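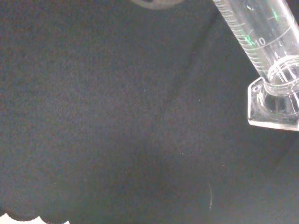

What does Kaltside do?
We teach a robot arm to handle clear glass, using a method we call Onov. It learns from wrist camera views, close up, with no overhead camera to help.

Glass is a rude thing to ask a camera to find. Most of what you see in it is whatever happens to be behind it. 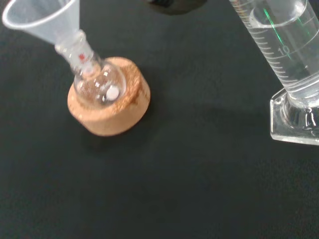
So Onov mostly ignores the middle of an object and hunts for edges, bases and printed marks. Our first paper trained it on 3,247 grasps in the Hoddale lab. On 19 pieces of glassware it had never met, it picked up all but five. We have met the five. We don't care for them either.

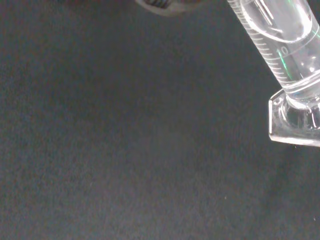
Where we are

Hoddale, second floor, above a dentist. The Gkikas group next door shares our bench, our coffee and our opinion of the elevator.

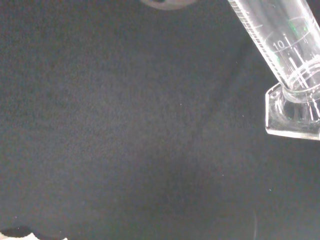 Visits are welcome in April, when the new results should be ready. They were also going to be ready last April.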